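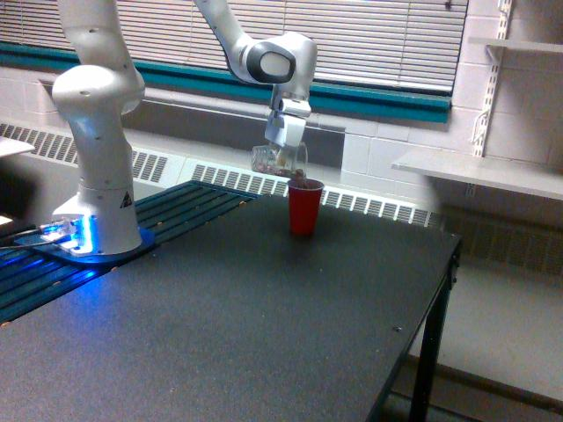
3.2 Source containers

Dry snack pieces were dispensed into a single receiving vessel, a red plastic party cup set upright on a dark gray tabletop. The receiving cup was the same type in all conditions, and only the source container was varied. Two source types were used: a rigid clear plastic cup, emptied by tilting over the receiver, and a clear plastic bag held by its top. Pieces were drawn from one batch purchased in October and stored sealed at Birnbridge until use.

Each condition was repeated 100 times. A piece was scored as retained if it came to rest inside the receiving cup, and as spilled if it came to rest on any other surface. Crumbs too small to lift with tweezers were not scored -- they were brushed off between trials and weighed in bulk. In total, 3,927 pieces were scored.

Figure 4 shows the bag condition. The pieces have gathered at the bottom of the bag, and the red cup stands upright on the table beneath it. A bag has no fixed lip, so pour angle is not defined for this condition and is omitted from the analysis.

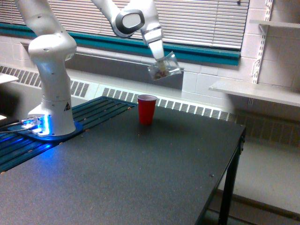 3.3 Scoring procedure

Spilled pieces were collected by hand and tallied by two raters (Okonkwo and Adeyemi) working separately. Disagreements were settled by a recount -- the first tally was then discarded.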